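Re: [ristham-dojo] Gi weights and the June grading

On the list, a member in Clutunton wrote:

> Is a heavyweight jacket required for third kyu, or will my old
> light one do? Also, does anyone know if we're still doing the
> throws on both sides? The sheet from last year says right side
> only and I have been living accordingly.

Your old light one will do. The rule says clean, white and in one piece, and I have seen the panel be generous about the third of those. What they won't forgive is a jacket that rips during the second throw, so check the armpit seams.

As for the throws, it's both sides now. The new sheet asks for 4 throws, left and right, then 3 minutes of free practice with somebody you didn't choose. My left-side hip throw looks like a man trying to get a couch through a door, so you'll have company.

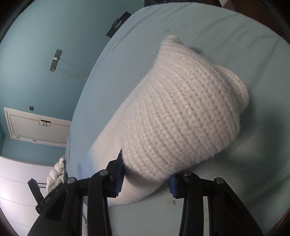 On the heavyweight question more generally, I bought a Skorulari last winter and have regrets. It weighs about as much as my partner and takes two days to dry. Whatever you buy, don't go by color alone when ordering "natural." To me that means the cream of the knitted thing on my bed, ribs and fuzz and all, and the panel's sheet says white. Ngô sells a plain bleached one that passes, and the sleeves come long enough to shrink.

Entry forms go in the box by the mat-room door. The Ristham hall holds 200 and parking holds rather fewer, so share a car if you can stand each other's music. The 336 bus stops outside, if you don't mind being stared at in white pajamas.

> PS: is there a tea break?

There is. Bring your own cup.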